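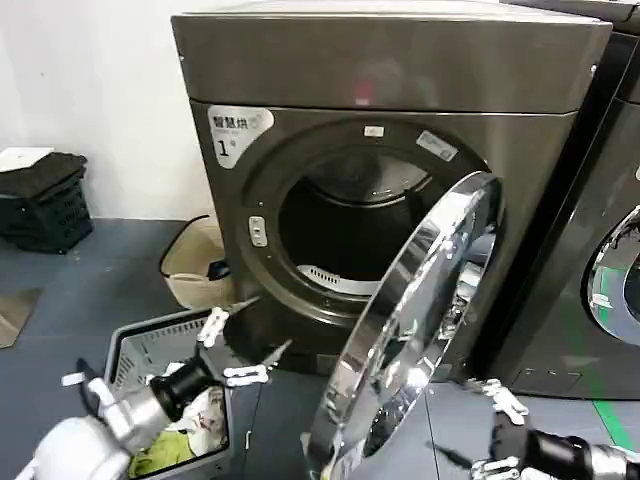 Ultcombe Laundry Room: Dryers

Gallery updated 19 Oct 2025

The dryers at Ultcombe are front loaders in dark gray. They went in last August, and each one carries a number on a white label at the upper left of the front. Use that number when you report a fault.

Dryer 1, door open. The lint filter is the white slotted part along the bottom edge of the drum opening. Pull it straight up, clear it, and press it back until it sits flush. Do this after every load.

The door is a chrome ring with tinted glass. It swings to the right, so stand to the left when loading. The latch catch is on the left side of the opening. Keep sleeves and drawstrings clear of it when closing.

Spare filters are in cabinet 16. Order more from Findurar, part 217, in packs of 5.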